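Stop Buying Grippers by the Spec Sheet

Most gripper comparisons I read are tables. Payload, stroke, weight, price, and a column of check marks. I have written a few of those myself, and I no longer think they help anyone choose. My view is that a gripper should be judged first on the floppy stuff, the sheets and mats and liners, and only then on boxes and cans.

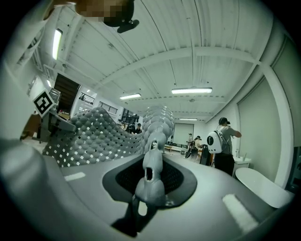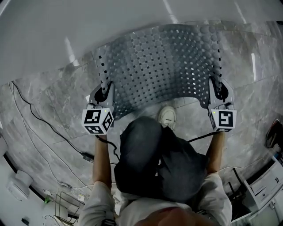

A gray perforated sheet, with a hand-held gripper in use.

Edgars Kļaviņa disagrees, and wrote to tell me so. Soft sheets are a special case, he says, and a buyer who moves cartons all day will learn nothing from watching one sag between two grippers. He would start with rigid parts, get clean numbers, and leave the mats for last.

I see the point about numbers. A box either stays in the fingers or it doesn't, and you can count that. But nearly every gripper I have tried passes the box test. In April we ran 194 grasps on rigid parts with the Astero and the Vanags fingers, and the two came out 3 apart. That told us almost nothing, and it used up most of a week.

A sheet asks more. The pads have to close on something thin that bends away when you touch it. With one gripper on each side, any slip at one corner changes the load on the other. Bumps and holes make it worse, as the pad may land on a ridge one time and a gap the next. The Vanags pads were clearly better at this, and the spec sheet gave no hint of it.

Cameras deserve the same treatment. A view that is fine for a box can be blocked when a wide sheet swings up in front of the lens. I would want to know that before mounting anything on an arm.

Ieva Baranauskienė has suggested running both tests and printing them side by side. I could live with that, as long as the sheet comes first.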